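Home | Products | Manuals | Parts | Contact

Kirkel Countertop Vacuum Sealer, Model 200
Section 7: Sealing and Storing Food

Read Section 2 (Safety) before you use the sealer. Keep the unit on a dry, level counter with the lid unlocked when it is not in use. Leaving the lid locked flattens the foam gaskets and causes weak seals later.

7.1 Making a bag from a roll

1. Plug in the unit. The green light comes on.
2. Pull enough roll material to hold the food, plus a hand's width at the open end.
3. Cut straight across with scissors. A slanted cut will not line up with the sealing bar.
4. Open the lid and lay one cut end over the sealing bar. Do not let it reach the vacuum channel.
5. Close the lid and press down on both corners until they click.
6. Press SEAL. The red light stays on while the bar is hot and goes off when the seal is finished.
7. Unlock the lid and check the seal. It should be a clear, even stripe with no wrinkles or white spots.

Note: Lirneck rolls and most textured rolls of the same width will work. Smooth bags can be sealed but cannot be vacuumed.

7.2 Vacuuming and sealing

1. Put the food in the bag. Leave the top of the bag empty and wipe the inside dry.
2. Lay the open end flat in the vacuum channel, with no folds.
3. Close and lock the lid.
4. Press VAC/SEAL. The pump runs, stops, and the bar seals the bag on its own.
5. To stop the pump early, press SEAL. Use this for bread, berries, and anything else that crushes.
6. Wait 20 seconds before you start the next bag.

CAUTION: The sealing bar stays hot after the red light goes off. Do not touch it or wipe it until the unit has cooled.

CAUTION: Do not vacuum liquids. Freeze soup or sauce in a tray first, then seal the block.

7.3 Sealing small items and packets

Small items can be sealed without vacuum. Place the item at the bottom of the bag, smooth the plastic above it, and follow steps 4 to 7 in 7.1. Opened snack packets can be resealed the same way if the material is heat-sealable. Test a corner first. Paper packets must not be put in the sealer.

Label each bag before filling it. Ink does not hold on a cold or greasy bag.

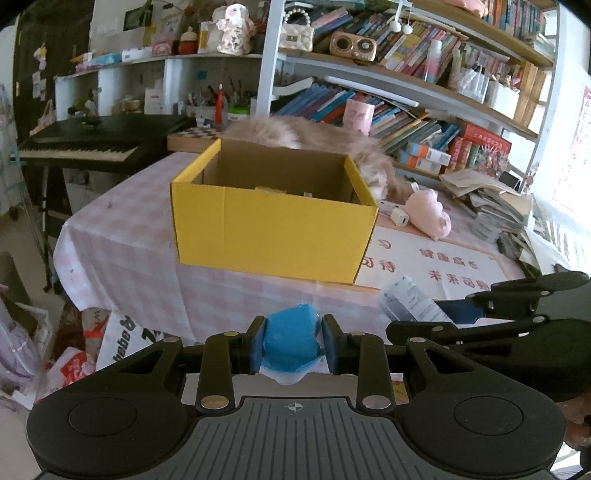 Fig. 7-3. Small item in clear plastic; packet at right.

7.4 If the seal does not hold

- Wrinkles in the stripe: cut the end off and seal again, pulling the bag flat.
- Stripe is cloudy or melted through: let the unit cool with the lid open.
- Air comes back overnight: check the bag for pinholes from bones or dry pasta. Double-bag sharp foods.
- Pump runs but no air leaves: wash the gaskets in warm water, dry them fully, and press them back into the groove.

Replace the gaskets after 100 hours of use. Order the Starton gasket set from the Parts page.

Comments

marge_in_the_kitchen: Step 5 in 7.1 should say to press HARD. I thought mine was broken until I leaned on it.

tdw: Does the gasket set fit the older unit with the side latch?

pantryshelf: @tdw Mine did, but I had to trim one end a little.

Contact Kirkel Support | Copyright Kirkel Home Products | Back to top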